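Household Linens: The January Review

4 January 2026

The annual review of the linen cupboard at Praltness has now been completed. It was last undertaken in August, when the Grimshaw chest was moved upstairs, and several matters were left unresolved at that time.

Contents of the cupboard

The cupboard contained 17 pieces of cloth without an assigned place. These included tea towels, two unfinished curtain panels from the Luvberg house, and a quantity of plain blue material purchased for cushion covers. Each piece was unfolded, inspected for wear, and returned to a shelf or set aside for mending. Items kept for sentimental reasons were permitted to remain, within limits.

Folding

Large pieces are to be folded in half lengthwise and then in 3, with the closed edge facing outward. A width of 70 centimeters fits the upper shelf exactly. Heavier cloth does not hold this fold well and tends to bunch, and it should be shaken out and started again when that occurs. I must record that I did not always follow this rule last year.

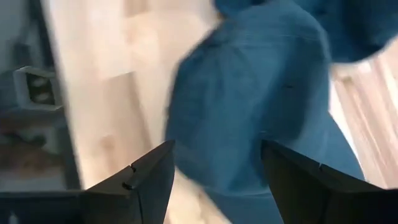 Mending

Four pieces have been placed in the mending basket. Thread has been ordered from Giller in a 1000 meter spool, and the work will begin upon its arrival. The curtain panels will be considered separately, as their hems remain a subject of disagreement in this household.

Related posts
On the Airing of Blankets
The Grimshaw Chest: A Progress Report
Buttons Retained and Buttons Discarded
Notes on the Luvberg Curtains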